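Small Blocks, Large Opinions
Notes for the Rastalstead toy library evening, Jul 19, 2026

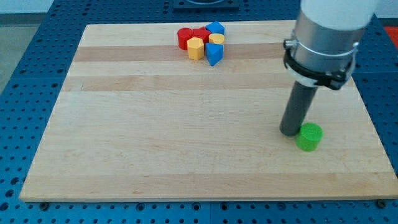

Start with the price. Our first set of shapes cost less than the biscuits at the meeting where we agreed to buy it. Pause. Someone usually asks which biscuits.

Slide 2. Why plain shapes. A cylinder is a tower, a tin of beans, a grandparent. The Safavi talking farm is a farm, loudly, until the battery goes. (Don't do the cow voice. Did it in April.)

Colour. Red, yellow, blue, green. Parents ask for tasteful grey. Children have yet to ask.

Slide 3. The board. Give them a flat piece of wood to build on and the carpet stops being the enemy. Pale wood is best – bright blocks show up on it at tidying time. Mention that Dosik lends boards too, item 213 in the catalogue. Blocks are 214. People will borrow one and forget the other.

Slide 4. Losses. Read out the Gakico returns form, slowly, including the box marked "eaten".

Questions. If it's the varnish man again, go to tea.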